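Séance 6 – Évaluer une offre de préhenseurs portatifs

Le cas étudié porte sur le kit Dravivari, proposé par Clarnham à l'achat ou en location. Le lot de base comprend 2 préhenseurs tenus à la main, le logiciel de synchronisation et une licence d'un an. Prix catalogue : 2085 euros hors taxes. La location est facturée 144 euros par jour, ou 216 euros avec l'assistance.
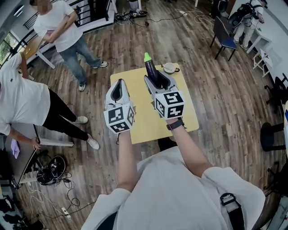
Département Génie mécanique et productique – Parcours Robotique de service

L'opérateur travaille debout devant une petite table et saisit des objets courants, par exemple une aubergine. Chaque préhenseur porte un cube blanc à marqueurs noirs et blancs, qui sert au repérage dans l'espace. On vérifiera dans le devis si les cubes de rechange sont compris – ce n'est pas le cas dans la version que nous avons reçue.

Critères à renseigner dans la grille :
Masse en main et fatigue après une heure
Ouverture utile des doigts
Autonomie et temps de recharge
Format des fichiers exportés
Délai de réparation 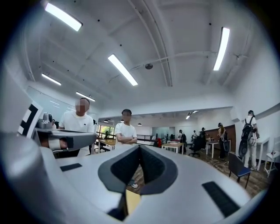 La masse annoncée ne suffit pas. Un préhenseur tenu bras tendu fatigue l'épaule avant la main, et la qualité des gestes baisse en fin de série. Demandez au fournisseur la position du centre de gravité, puis comparez avec la fiche de Nurside, plus complète sur ce point.

Côté logiciel, l'export se fait par session. Le format est documenté, mais la notice n'existe qu'en anglais. 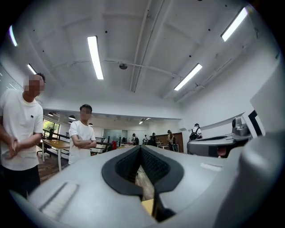
Le contrat de maintenance couvre les moteurs et l'électronique, pas les pièces d'usure. Il faut donc chiffrer ces dernières à part. Les parois rembourrées de l'ouverture en V, à texture maillée, entrent dans cette catégorie : relevez leur référence et leur prix unitaire. Même chose pour les doigts.

Rendu : grille remplie et note d'une page, à déposer en septembre.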